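Muthoni Kinyua has 202 pieces of plastic tableware, and she washes them by hand. She rents them out for children's parties from her house on Cludden, under the name Urnard. Plates, cups, bowls and a few serving dishes make up the whole stock.

"I started with 70 pieces," she says. "That was for my niece's birthday in July. Then her friends' parents wanted the same thing, and I kept buying."

Nothing in the stock is meant to match. Fruit prints are the ones people ask for most, and watermelon goes out more often than anything else. Strawberries come second — mostly as wallpaper and table covers, which she likes to put behind the plates when she is working out a setting.

"A plain plate gets lost on a printed mat," she says. "But if the print is big and simple, like a melon slice, you can still see it from across the room."

She packs by party, with plates on the bottom and cups last. Cups with straight sides take up too much room, so she buys tapered ones.

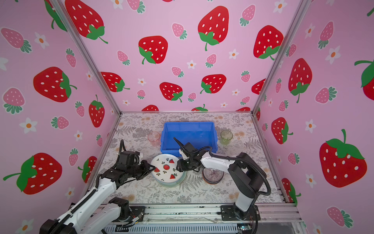

What does she do when a plate comes back scratched? She keeps it for her own kitchen and takes it off the list.

The clear colored plastics need more care than the white ones. Kinyua dries them with a cloth right away so they don't spot. Dark purple hides the most, she says, and pale green the least.

Her sister-in-law, Pendo Athumani, handles the bookings and would like to see fewer colors. Kinyua doesn't agree.

"Pendo wants everything white with one pattern. It would be easier to count, I'll give her that. But a four-year-old wants to pick a cup, and that takes a while, and the parents get to sit down."

She has looked at glass for adult parties and decided against it. The weight was one problem, and breakage was the other. A full order already takes her two trips to the car.

Storage bins are the next thing on her shopping list. She uses blue ones with rounded corners inside, which are easier to wipe out. The lids are sold separately, and she has never bought any.

"I put a towel over the top," she says. "It works fine until it rains."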